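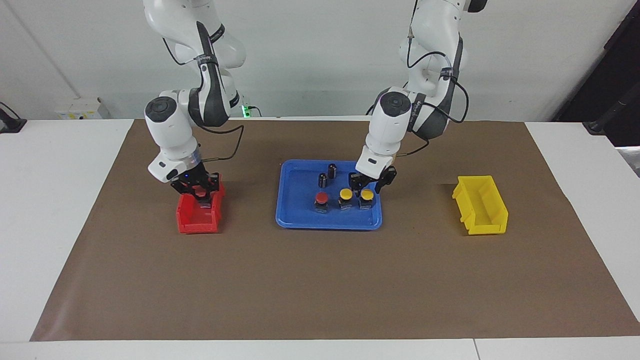

Renting an apartment in the Morkuvano building: frequently asked questions

These are the questions we receive most often from people who want to rent with us. If you do not find your answer, please write to the rental office and Dalia Kļaviņa will reply to you.

How do I arrange a viewing?
Please send us a short e-mail with the apartment number, if you know it, and two times which are good for you. A viewing takes half an hour. You may bring family or a friend. We do not make viewings without an appointment, as most of the apartments are still lived in when we offer them.

Can I see the apartment if I live in another city?
Yes. We can walk through the rooms with you by video call. In this case we still ask that you, or a person you trust, visit once before the signing of the lease.

Which documents do you need from me?
We ask for a copy of your identity document, proof of income for the last three months, and the contact of your present landlord. If this is your first rental, a letter from your employer is enough in place of the landlord contact. Students can apply together with a parent or another person who signs for the rent.

How long is the lease?
The usual lease is for one year. After the first year you can continue from month to month, or sign again for one more year at a fixed rent. Shorter leases are possible only for the furnished apartments on the Grolier side of the building.

How much is the deposit?
The deposit is equal to one month of rent. It is returned by bank transfer after the final inspection, with a written list if something was subtracted. Small holes from pictures and normal wear of the floors are not subtracted. Please do not use the deposit as your last month of rent.

What is included in the rent?
Water, heating, trash removal and cleaning of the stairs are included. Electricity and internet are in your own name. You choose the internet company by yourself, and the connection box is inside the hall closet in every apartment.

Are pets allowed?
Cats and small dogs are allowed, with a limit of two animals for each apartment. There is no monthly pet fee. We ask only that dogs are on a leash in the courtyard and the elevator.

Is there parking?
The garage is entered from the Ivanov side. A space is rented separately from the apartment and you can cancel it with one month of notice. At the moment there is a waiting list for the garage. To be put on it, tell us when you apply, or later at any time. Bicycles are kept in the locked room beside the garage, free of charge.

Is apartment 413 still available?
This apartment was asked for so many times that we answer here. It was rented on 22 Apr 2025. The apartment with the same plan, one floor lower, will be free from the end of May, and viewings for it can be arranged now.

May I paint the walls or change the lamps?
You may paint in light colors after you have our agreement in writing. Lamps can be changed, but please keep the old ones and put them back when you leave. Shelves heavier than 8 kilograms must be fixed by our maintenance man, Heino Ramanauskas. He does this without payment, you only buy the shelf.

Whom do I call when something is broken?
For ordinary repairs, please fill in the form in the Trunora tenant portal. You receive your login together with the keys. For a water leak or no heating, call the telephone number on the board near the mailboxes, also at night. Lost keys are not an emergency, but we will help you during office hours. A new key must be paid for.

Can I rent out my apartment while I am traveling?
Not for short stays. A sublet of three months or longer is possible if we meet the person first and all names are added to the lease.

How do I end my lease?
Send us a letter or an e-mail two months before the day you wish to leave. We will confirm it in writing and propose a time for the inspection. If you have no confirmation after 4 working days, please call us, as your message perhaps did not arrive.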